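Section 3: Setting up your keyboard

Welcome back! If you have followed Section 2 you will have your Urkia desk standing level, the screen plugged in and the lamp somewhere sensible, so we can turn to the part of the desk your hands will spend the most time with. Please don't rush this one. A keyboard takes very little setting up, it's true, but the little it does take makes a real difference by the end of a long afternoon, and most of the calls we get at the Planent helpdesk could have been saved by ten quiet minutes at the start.

Before you begin, have a soft dry cloth to hand and clear yourself a good stretch of desk. Leave the keyboard unplugged for now.

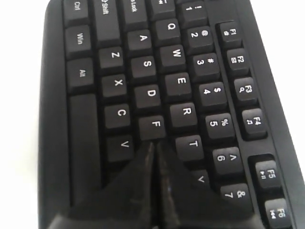 Page last changed: November, by Pavithra Varghese (step 5 reworded, caution added)

3.1 Getting to know the keys

If you are used to a laptop, the bottom left corner is the place to look first, as this is where people's fingers tend to go astray. Ctrl, Win and Alt sit in a row there, in that order, and then comes the long space bar with nothing printed on it. Shift is one row up from Ctrl, with its little upward arrow, and the letters Z, X, C and V follow along beside it. You will be glad of those neighbours, because Ctrl with X, C or V is how you cut, copy and paste in the Wendt office programs (and in nearly everything else, come to that).

1. Turn the keyboard over and give it a gentle shake to clear any packing dust.

2. Wipe the keys and the casing with the dry cloth.

3. Rest your left hand on A, S, D and F, and let your thumb fall on the space bar. If you have to stretch for it, the keyboard is too far away, so bring it towards you.

Note: If you would like shortcuts explained at a gentler pace, there is a whole chapter on them in the Skindlow beginners' booklet that came with your welcome pack.

3.2 Finding the right spot on the desk

4. Sit down properly in your chair, with your back supported and your shoulders loose, and only then decide where the keyboard should go. (Everybody does this the other way round, myself included!)

5. Slide the keyboard until the letters G and H are in line with the middle of your body. Go by the letters and ignore the ends of the casing, as the number pad on a full-sized keyboard will throw you off.

6. Leave enough room in front for your wrists to rest between bouts of typing.

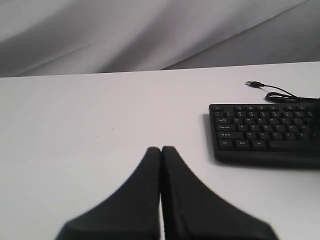
The angle is very much a matter of taste, and you are welcome to try a few before settling on one. Some people like the keyboard dead straight and others are far more comfortable with it turned a touch, so do give each a fair go. A keyboard set over to the right at a slight angle, like this black one on its white tabletop, leaves a generous space on the left for a notebook or whatever you happen to be copying from. It does mean reaching across, though, so keep that arrangement for short jobs and bring the keyboard back to the middle when you have a long letter to write. The Esc key at the far upper left makes a handy marker when you want to put it back where you had it.

7. Once you are happy, plug the cable into the socket on the computer and lead it away behind the screen.

8. Open a blank page and type a few lines. Try Shift for capitals, then press Caps Lock once to switch it on and once more to switch it off.

Caution: Never let the cable hang over the front edge of the desk, where a knee or a chair arm can catch it.

Caution: Keep drinks well away. If you do have a spill, unplug the keyboard straight away, turn it upside down on a towel and leave it until it is completely dry before plugging it in again.

If some of the keys don't respond, unplug the cable, push it firmly back in and repeat step 8. Should that make no difference, ring the helpdesk on extension 124 and we will gladly talk you through it.

Next: Section 4, Placing the mouse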